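Notebook entry, 2020-08-24
Entry rules desk, shared working notebook
Kept by: Raed Awwad

Purpose of the session: to bring the entry requirements table for Gorano and Lurkano into line with the notices received since the last entry, and to test the revised wording on the transit page before it is released to the airline partners.

Gorano. The notice from the health ministry replaces the May order in full. Arrivals by air are no longer sent to the quarantine hotel if they hold a negative test result issued before boarding. Arrivals by ferry remain under the old rule until the port office publishes its own instruction. Our table had one row for both. It has been split, and the ferry row carries the May text unchanged.

The notice gives the validity of the test in days, while the form handed out at the airport gives it in hours, and the two do not agree when the flight lands after midnight. I have entered the stricter reading and marked the cell as open. A written question went to the ministry's press office this morning. No reply at the time of writing.

Children under 6 are exempt from testing. The notice is silent on whether they are exempt from the passenger form as well. Left as "form required" pending the same reply.

Lurkano. The land crossing at Bodnár has reopened to residents, cross-border workers and persons in transit. Transit travelers must leave the country within 9 hours and may stop only at marked rest areas. The earlier version of our page said "without stopping," a phrase that appears in neither the order nor the annex. Source of the error not traced. Corrected in both languages.

The annex lists documents accepted as proof of onward travel. A hotel booking in the third country is accepted. A fuel receipt is not. Two readers had written in on exactly this matter, and both have been answered with the annex reference.

Packing and clothing advice page. The overnight transit section was reset in the new template during the same session. Text unchanged except for the line on unheated waiting halls, which now advises a warm layer in hand baggage.

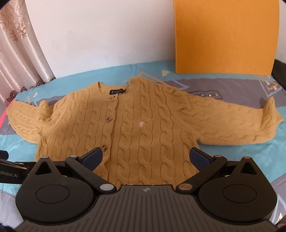 Knitted cardigan with button front, laid flat.

Template test in Hustora. The revised transit page was loaded into the Hustora preview and read through on a desktop screen and on a telephone. Findings:

The date of last review does not appear on the telephone view. It is present in the source. Reported.

The color code for "partial restriction" prints as the same gray as "no data." For a reader with a paper copy this is a serious fault, and I ask that the page not be released for print until it is repaired. The words themselves should stand in the cell beside the color.

Links to the passenger form open correctly for Gorano. The link for Lurkano leads to the withdrawn version of the form. Replaced by hand in 5 places; the shared link list should be used from now on so that one change is enough.

Search for "quarantine" returns the archived May pages ahead of the current ones. Not repaired in this session.

Wording. Colleagues are reminded that "lifted" is to be used only where a measure has been withdrawn by a published order. Where a measure has lapsed and no order has been seen, the table should read "expired, not renewed." The distinction was lost in the last round of edits on the Gorano page and gave the impression that masks were no longer required in terminals. They are required.

"Self-isolation" and "quarantine" are still mixed on the Lurkano page. The order uses only the second. I changed the headings and left the body text, as the translation must be altered at the same time.

Open items:
Test validity at Gorano, days against hours. Waiting on ministry.
Passenger form for young children. Waiting on ministry.
Ferry row, to be checked each morning against the port office page.
Gray cells in print view. With the template group.
Search order for archived pages. Not assigned.

Table saved as revision 2 of the current series. The previous revision is kept in the archive folder and must not be sent to partners.

R. Awwad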